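Guten Tag und schön, dass Sie hier gelandet sind! Seit wir die Flaschenaufgabe auf unseren beiden Zweiarmplätzen anbieten, kommen immer wieder dieselben Fragen herein, und die meisten davon sind sehr gute Fragen. Ich habe sie gesammelt und so beantwortet, wie ich es auch am Telefon tun würde, also mit ein paar Umwegen. Stand der Seite: 3. Oktober 2026.

# Häufige Fragen zum Vormachen bei Clerska

## Muss ich programmieren können?

Nein, gar nicht. Sie sitzen an einem Pult mit zwei kleinen Führungsarmen, und was Ihre Hände dort machen, machen die beiden Arme in der Zelle nach. Wer schon einmal mit einer Grillzange hantiert hat, bringt eigentlich alles mit. Die Software dahinter heißt bei uns Piton, und Sie brauchen davon drei Tasten: Start, Stopp und Verwerfen.

## Was genau soll ich dem Roboter denn zeigen?

Die Aufgabe heißt schlicht »Flaschen in den Behälter«. Auf der weißen Fläche liegen Plastikflaschen, und am Ende sollen sie im mintgrünen Behälter sein. Ob Sie mit der linken oder der rechten Hand anfangen, dürfen Sie entscheiden – nur sollten Sie dann innerhalb eines Durchgangs nicht dauernd die Meinung ändern. Eine Flasche nach der anderen, in Ruhe, und bitte auch mit der Hand, die Sie sonst weniger gern benutzen.
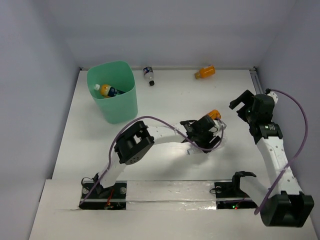
*Linker Arm mit gegriffener Flasche, rechter Greifer offen.*

## Wie lange dauert eine Sitzung?

Planen Sie einen Vormittag oder einen Nachmittag ein. Nach der Einweisung üben Sie zuerst ohne Aufzeichnung, und zwar so lange, bis Sie selbst sagen, dass es losgehen kann. Danach kommen Blöcke von je 13 Durchgängen mit einer Pause dazwischen. Die Pause meinen wir ernst, denn das Zielen über die Führungsarme strengt die Augen und vor allem die Schultern mehr an, als man beim ersten Block glaubt. Tee und Kaffee stehen in der Küche, der Weg ist ausgeschildert.

## Ich habe danebengegriffen. Ist die Aufnahme jetzt verdorben?

Das ist die häufigste Sorge überhaupt! Wenn eine Flasche wegrutscht und Sie sie danach ordentlich wieder aufnehmen, lassen Sie die Aufnahme bitte weiterlaufen. Das Modell soll ja auch lernen, wie man sich aus einer ungeschickten Lage wieder herausarbeitet. Verwerfen sollten Sie nur, wenn eine Flasche außer Reichweite gerollt ist, wenn die beiden Arme sich berührt haben oder wenn Sie mitten im Durchgang aufstehen mussten. Im September haben wir 608 Durchgänge aufgenommen, und etliche der brauchbarsten enthalten einen zweiten Anlauf.

## Darf ich beide Arme gleichzeitig bewegen?

Dürfen Sie, und mit etwas Übung macht es sogar Spaß. Fangen Sie trotzdem mit einem Arm an und parken Sie den anderen so, dass er dem Behälter nicht im Weg ist. Über der Öffnung wird es schnell eng, und zwei Greifer dort sind einer zu viel.
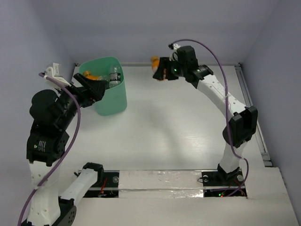
Geum-ok Yook schrieb uns dazu, sie habe am Anfang ständig auf den wartenden Arm geschaut und deshalb zu früh losgelassen; besser sei es geworden, als sie sich vor jedem Griff laut gesagt habe, welche Hand jetzt dran ist. Den Tipp geben wir seither gern weiter. Er klingt albern und hilft.

## Wie schnell soll ich arbeiten?

So, wie Sie am Küchentisch etwas wegräumen würden, wenn niemand wartet. Sehr langsame Durchgänge sind leider auch nicht ideal, da das Modell das Zögern mitlernt. Wenn Sie überlegen müssen, dann möglichst vor dem Start und nicht mit halb geschlossenem Greifer über der Flasche. Schließen Sie die Finger erst, wenn Sie gut stehen, und fahren Sie nach dem Griff ein Stück nach oben, bevor Sie seitwärts gehen.

## Woran sehe ich am Pult, ob ich richtig stehe?

Auf dem Bildschirm haben Sie neben der Gesamtansicht auch den Blick vom Handgelenk. Den finden viele zuerst verwirrend, weil er sich mit der Hand mitdreht, und nach einer Weile möchten sie ihn nicht mehr hergeben. Gerade bei einer stehenden Flasche erkennt man darin viel besser, wie weit der andere Greifer noch weg ist.

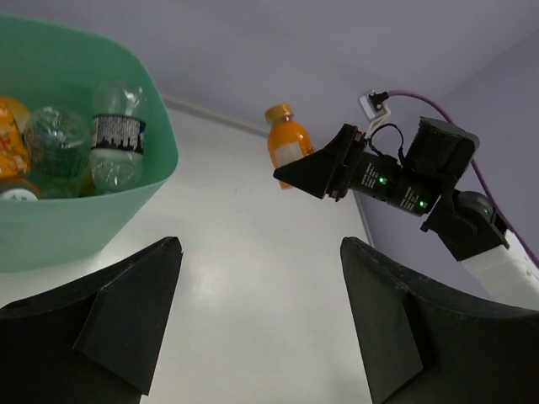 *Blick vom linken Handgelenk auf die kleine Saftflasche und den rechten Greifer.*

## Warum immer wieder andere Flaschen?

Weil ein Modell, das nur eine Sorte kennt, bei der nächsten ratlos ist. Wir mischen also klare und farbige, volle und zerdrückte, große und kleine, und wir legen sie vor jedem Durchgang neu hin. Durchsichtiges Plastik ist dabei am schwierigsten, für die Kameras wie für Sie. Die Anordnung gibt Piton als Skizze vor, aber auf den Zentimeter kommt es nicht an. Liegt ein Verschluss einmal nach links und in der Skizze nach rechts, dann freuen wir uns über die Abwechslung.

Bei vollen Flaschen greifen Sie am besten um die Mitte. Am Hals gefasst kippt das Gewicht nach unten weg, und dann pendelt die Flasche genau in dem Moment, in dem man über den Rand möchte.
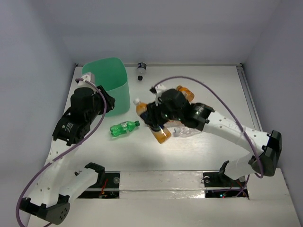 Bei zerdrückten Flaschen lohnt es sich dagegen, eine Stelle zu suchen, an der das Plastik noch einigermaßen rund ist, und den Greifer vorher ein wenig zu drehen. Liegen mehrere dicht beieinander, nehmen Sie zuerst die, an die Sie ohne Schieben herankommen.

## Was passiert mit meinen Aufnahmen?

Jeder Durchgang wird noch einmal angesehen und bekommt ein Kürzel für »sauber«, »mit Korrektur« oder »unbrauchbar«. Danach wandert er in die Sammlung Norar, die zurzeit 2.541 Durchgänge umfasst. Gespeichert werden die Kamerabilder aus der Zelle und die Gelenkstellungen der Arme. Ihr Gesicht und Ihre Stimme sind nicht dabei, auch nicht, wenn Sie beim Greifen schimpfen.

## Kann ich auch von zu Hause aus steuern?

Im Moment nur über unseren Partnerstandort Cárdenas, an dem ein zweites Pult steht. Die Verzögerung auf der Leitung ist klein, aber man spürt sie beim Loslassen, und deshalb möchten wir, dass Sie vorher mindestens sieben Blöcke vor Ort gemacht haben.

## An wen wende ich mich?

Termine und alles rund um die Einweisung macht Yvonne Wainwright. Schreiben Sie ihr ruhig auch, wenn Sie nur einmal zuschauen möchten. Bitte flache Schuhe anziehen, das Pult hat ein Fußpedal.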